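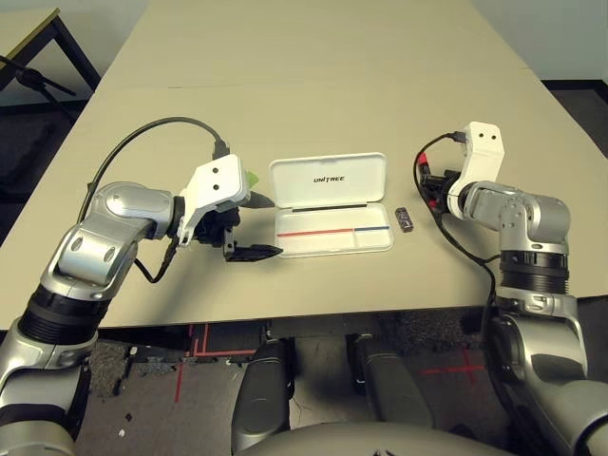
Can I keep two different batteries together in one small plastic case?

Lomico Help > Home > Storage and small things
October 2026

tranosora

Good evening to all. I would like to ask for advice about the storing of batteries, as I do not find a clear answer in the older threads.

I have a white plastic case with a hinged lid. It has UNITREE printed on the lid and it closes well. The tray is shallow and it has one long part and one smaller part at the right, with a short divider in between. I like this case very much and I want to use it for my spare batteries, which until now are living in a kitchen drawer with the keys and the coins. I know this is not good.

The problem is that the batteries are not of the same kind. One is short and rectangular, dark, with white printing on it. The other is long and round, black, with red caps at the ends and a label with a barcode.
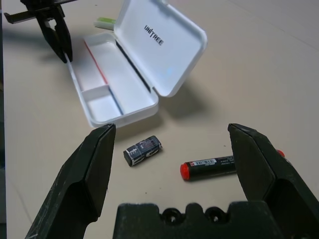 My first idea was to put the long one in the long part and the short one in the small part, and to close the lid. But my neighbour told me that different batteries must never be in the same box, and that a plastic box is dangerous in general and it must be a metal one. Is it true? I also read on a page of the Barroso shop that they should go in the fridge. I have not done this.

The printing on the short one is so small that I cannot read it even with my glasses, so please do not ask me for the exact type yet. I will try again with a magnifying glass in daylight.

Thank you in advance, and excuse my English.

brullwood_2

Your neighbour has mixed up two rules. You should not use different batteries together in the same device. Keeping them in the same case is another matter, and it is fine if the metal ends cannot touch each other or touch anything else made of metal.

What I would do:

Look at the ends of both batteries. If there is bare metal, cover it with a small piece of ordinary insulating tape. If a battery came with caps, leave the caps on.

Take everything else out of the tray. I see something thin and red and blue lying in it, and a dark strip at the back. If any of it is loose and made of metal, it should have another home.

Use the divider as you planned. Then shake the closed case gently near your ear. If something slides, put a folded piece of thick paper beside it.

Do not force the lid. If the round one is too thick for such a shallow tray, choose a deeper box, because a battery which is pressed or bent is a real risk.

A metal tin is the worse choice for loose batteries, as the tin itself can connect the two ends. Plastic is good. The fridge is not needed and brings damp. A cupboard indoors at normal room temperature is enough, away from the cooker and the window.

If they are rechargeable lithium ones, do not store them completely full or completely empty for many months. About half is what most makers advise, but read the maker's paper when you know the type.

paperclip1324

just put them in any box, mine are in a biscuit tin since years and no problem

brullwood_2

Please do not follow the advice with the biscuit tin unless every battery in it is covered at the ends.

tranosora

Thank you both, this is very kind. I looked again at the case with your list beside me. The small part behind the divider is shorter than I remembered, so I will measure the rectangular battery before I decide. For the long one I will try the main part of the tray, after I take out what is lying there.
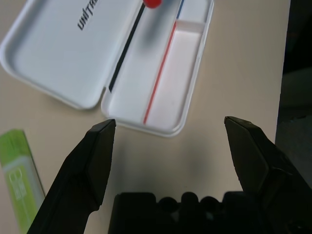

The tray and its divider, before sorting.

One more thing I wish to ask. If I write the date on a piece of tape and stick it to the lid, is it enough, or do you write it on each battery? I bought a pack in Brullwood in February and I already do not know which ones they are.

brullwood_2

On each battery, on a bit of paper tape, and never over a vent or over the printed label. The lid tells you only when you filled the case. Look at them every 2 months or so, and if one is swollen, leaking or smells sweet, do not charge it and do not put it in the household bin. Keep it apart from the others and ask your local collection point how they want to receive it.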